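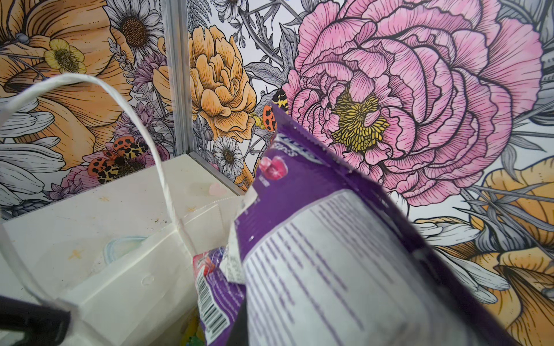 Purple snack bags in a white paper bag with a twisted paper handle

A paper carrier bag is an open-topped bag made of paper, usually fitted with two handles, and used for carrying shopping, gifts and food. It is commonly given out by bakeries, sweet shops and clothes shops, and smaller printed versions are sold for parties. Paper carrier bags should not be confused with paper sacks, which are larger, have several layers and are closed by stitching or glue.

Construction

Most carrier bags are made from a single sheet of paper folded into a tube and glued along one side. The bottom is folded in and glued to form a flat rectangle, so that the bag stands up by itself when opened. Folds along the two narrow sides, known as gussets, let the bag lie flat for storage.

The paper may be brown or white. Brown paper is left unbleached, and bleached white paper is often chosen where a pattern or shop name is to be printed in colour. White paper shows creases and food stains more readily than brown.

The rim is either cut straight, cut with a zigzag edge or folded over. A folded rim is stiffer and gives the handles a firmer place to sit.

Handles

There are 4 usual kinds of handle: twisted paper, flat paper tape, cord and die-cut. Twisted handles are made by winding a strip of paper into a cord, bending it into a loop and gluing both ends near the rim, generally under a paper patch. They keep their shape and tend to stay upright when the bag is set down. Flat handles are cheaper and are common on takeaway bags. Cord handles are knotted through holes in the rim, and die-cut handles are simply openings cut in the paper.

Failure is more common at the join between handle and rim than in the handle itself. A damp bag is much weaker than a dry one.

Use for snacks and sweets

Crisps, sweets and other packeted snacks are light for their size, and a bag is usually full well before it is heavy. The packets are mostly made of plastic film, sealed across the top and bottom, often with a serrated edge. They slide against one another and against the paper, and a large packet put in upright will often lean across the opening or stick out above the rim.
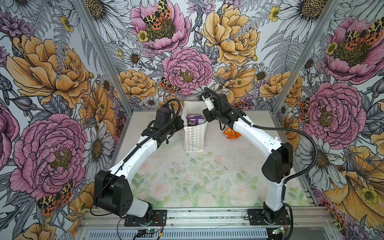

An open bag printed with small coloured outlines, on a rose-patterned surface with an orange snack packet beside it

The order of packing makes some difference. Heavier packets such as boiled sweets and chocolate go at the bottom, with crisps and puffed snacks on top where they are less likely to be crushed. Large packets are easier to fit if they stand on end along the wide side of the bag, leaving the middle for smaller ones. With a mixed load it is usual to hold the rim open with one hand — the gussets otherwise tend to fold back in.

Party bags

Small white bags with a repeated printed pattern, such as stars, spots or flowers, are widely sold as party bags. They are filled with sweets, a small toy and sometimes a slice of cake, and handed to guests as they leave. In Broston, shops also use them for pick and mix. The confectioner Tatlı sells its assortments there in bags holding 17 small packets, and Brundanora supplies plain white bags to the trade in boxes of 100.

Reuse and disposal

A clean, dry carrier bag can be used again, and many households keep a few folded flat in a cupboard. Bags marked with grease or crumbs are less suitable for reuse and may be refused for paper recycling. Snack packets should be taken out first, as plastic film is normally collected separately from paper.

See also

Gift bag
Paper sack
Pick and mix
Shopping bag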